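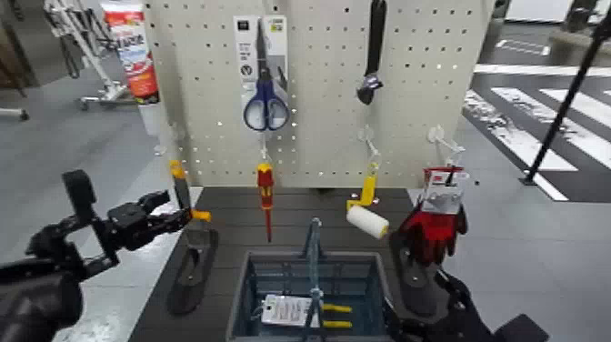 GALTSTEAD, December

Section 4: Fitting the Kaken wall panel

Read sections 1 to 3 before you begin. The panel must be fixed to timber studs or solid masonry. Plasterboard anchors alone are not suitable, whatever load is printed on the packet.

4.1 Before you start

Check that the carton holds the panel, the two mounting rails, the spacers and the bag of screws. The rails are 566 mm long and are marked L and R on the back. Masonry plugs are sold separately.

4.2 Marking out

1. Decide on the working height. For most people the bottom edge of the panel should sit a hand's width above the bench.
2. Find the studs and mark both edges of each one in pencil.
3. Hold rail L against the wall, check it with a spirit level and mark the top hole.
4. Repeat for rail R. Measure between the rails at top and bottom. The two measurements must match.

CAUTION: Check for cables and pipes before drilling. In an older garage the wiring may not run straight up from the power point. If in doubt, ask a licensed electrician.

4.3 Fixing the rails

5. Drill pilot holes at the marks.
6. Drive the top screws until snug, then check for level again.
7. Drive the remaining screws. Do not use an impact driver for the last few turns, as the rail can distort.

4.4 Hanging the panel

8. Fit a spacer over each stud bolt, flat side to the wall.
9. Lift the panel on to the bolts. A second person is needed for the full-height model.
10. Fit the washers and nuts and tighten by hand, then a quarter turn with a spanner.

4.5 Hooks and loading

Push each hook in at an angle and let it drop until the lower peg seats. Durkov hooks fit the standard hole. Lu hooks need the adaptor sleeve.

Keep heavy tools over the rails. Long-handled items such as paint rollers are best hung low, where they won't swing into the next hook. Tools with points or blades go out of reach of children.

NOTE: Re-tighten the nuts after the first month and whenever the colour strip shows beneath a washer.

Text: Homa Karimi. Checked by Tien-fu Chien.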